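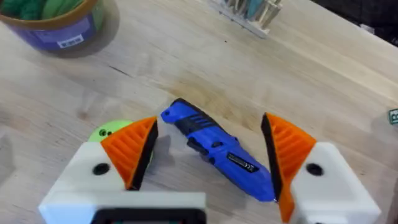 Blue handheld power tool on a wooden tabletop.

Print | E-mail

Borrowing from the Tosidton Tool Shed: your questions

Hi! I'm Dwynwen Hughes and I run the lending shed behind the old Rowlands feed store. I answer the same e-mails a lot (happily, mostly), so I've put the answers on one page. If yours isn't in here, write to me anyway.

Do I have to live in Tosidton?

Nope. You need to be able to get the thing home and get it back again, that's my whole geography rule. We have a few people who drive in from the Estau side of the river and they're some of our best returners.

What does it cost?

A year is 4 dollars a month, paid however you like, and there's no charge per loan after that. If money's tight this year, tell me and we'll skip it. You don't have to explain and I won't bring it up again.

How many things can I take at once?

Up to three. A drill and its case of bits is one thing. A ladder is one thing, however long it is! People try to argue that a sander and a stack of sandpaper is two, but sandpaper isn't lent, it's used up, so bring your own or buy it from the drawer by the door.

How long can I keep something?

Two weeks for most of it. One week for the tile saw, the carpet cleaner and the post hole digger, which always have a line behind them from spring on. You can renew once by e-mail if the next person hasn't put their name down. Please write before it's due and not a week later with a long apology, though I do enjoy some of those.

I've never used a power tool. Can I still borrow one?

Yes, please do! That's half the reason I started this. Come at opening time when it's quiet and I'll show you how to hold it, where the switch is and how to change whatever goes in the end. Then you try it on a piece of scrap until you feel okay. For the circular saws and the chainsaw you need to have done the short session with Clifford Doucette first, no exceptions, even if you've been doing it for thirty years. He runs one whenever enough people have signed up on the sheet.

Do cordless tools come with batteries?

One battery and the charger that fits it. Charge it the night before. I try to send them out full but a battery that sat on the shelf for ten days has its own ideas, and I'd hate for you to be up a ladder when you find out. If you already own batteries of the same make, you're welcome to use them as long as the voltage on the label matches. If you aren't sure, bring yours in and we'll look at the two side by side. Please don't force anything into a slot it doesn't want to go into. (We've had one come back that way. It took pliers.)

What if I break it?

Tell me. Things wear out and I keep a little money back every month for repairs. I only ask people to pay if a tool was left out in the rain, lent on to somebody else, or used for a job it plainly wasn't made for. Drill bits and saw blades that get dull in ordinary use are on us. Snapping a bit is ordinary use too, but do put the pieces in the bag so I know to order another.

What if it was already broken when I got it home?

Put a strip of masking tape on it, write what's wrong, and bring it back. "Doesn't work" is hard for me to do much with. "Starts, then stops when I push" is wonderful, I could frame it.

Do I need to clean things?

A wipe and a brush-off, yes. Paint sprayers need to be properly rinsed through until the water comes out clear, and if you've ever tried to get dried latex out of a nozzle you'll know why I go on about it. Wet mud on the tiller is my least favorite thing in the world.

Do you take donations?

Gladly, but ask first. I could use clamps, long extension cords in good shape and hand planes. I have more claw hammers than I could lend out in two lifetimes. No gas cans, no half tubs of anything, and no tools with a cut or taped cord. I'm sorry to be fussy about that last one, but I have to be able to hand it to a stranger.

Can I reserve something for a certain date?

You can, up to a month ahead. E-mail me the tool and the dates and wait until I write back, it isn't yours until I do. August fills up early with everyone's deck projects, so if you want the big sander then, get in touch sooner.

Will you come and do the job for me?

Ha! No. I'll talk it through with you for as long as you want, and there's a corkboard by the door where people who do odd jobs leave their cards. I don't check their work, so ask around before you hire.

What's the Plarer fund I keep hearing about?

The Plarer family left us 2,000 dollars to buy things kids and teens can use: smaller gloves, safety glasses that don't slide off, lighter hammers. Anyone under 16 can use that gear here with a grown-up along. It's on the low shelf, left of the vises.

How do I join?

Come by with something that has your name and address on it, fill in the card, and read the one page about safety before you sign it (I can tell when you haven't). You can take your first tool home the same day. Parking is on the feed store side. Please leave the alley clear, the bakery truck needs every inch of it.

Last updated: May 17, 2026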